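How to read a small company's accounts before you hand over any money

Annual accounts are written by people who would quite like you to stop at the chairman's photograph. Skip him. Everything you want is further back, in smaller type, and it takes an evening and a pot of tea.

I'll use Forken, a supplier my brother-in-law was keen on, as the running specimen. Its latest set ran to 33 pages, of which 22 were notes. This is a healthy proportion. It means somebody had explaining to do.

Step 1. Find the auditor's report

Go straight to the opinion paragraph. You are hoping for the dullest sentence in the document, the one saying the accounts give a true and fair view. If you meet the words "except for", slow down and read what follows twice. If you meet "material uncertainty related to going concern", put the kettle on again.

A very small firm may have no audit at all, quite legally. In that case the numbers are the directors' own work, and you should read them as you would a CV.

Step 2. See who has left

Compare the auditor's name with last year's. Forken had gone from Ernik to Tisoseo in March, two weeks before its filing deadline. Firms do change auditors for boring reasons, such as the fee. Look for the departing auditor's statement on the public register and see whether it mentions any reasons you ought to know. 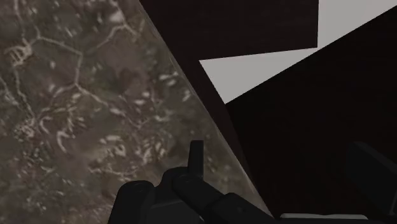
Elikem Ansah wrote in to say that I had this step too early. Read the cash flow first, was the advice, and then look at the auditor, because by that point you'll know what you want them to have noticed. Fair enough. Swap them round if you like.

Step 3. Follow the cash

Profit is an opinion with a lot of rules attached. Cash is either in the bank or it isn't. Put the operating profit next to the cash from operations for the last three years. If profit climbs while cash sulks, turn to the note on debtors and see who hasn't paid.

Step 4. Read the related party note

Usually near the end, where the reader is expected to be asleep. Forken's recorded a loan of £4000 to a director and £538 owed by El Idrissi, a company with the same registered address. Small sums, and both were disclosed, but I wrote them down – the thing to check is whether they're bigger next year.

Step 5. Write to them

Send your questions by email, keep them short and ask for one thing per line. A decent finance department will answer within a week or so. Keep the reply with the accounts, and note the page numbers you were asking about, or you'll be hunting for them again next spring.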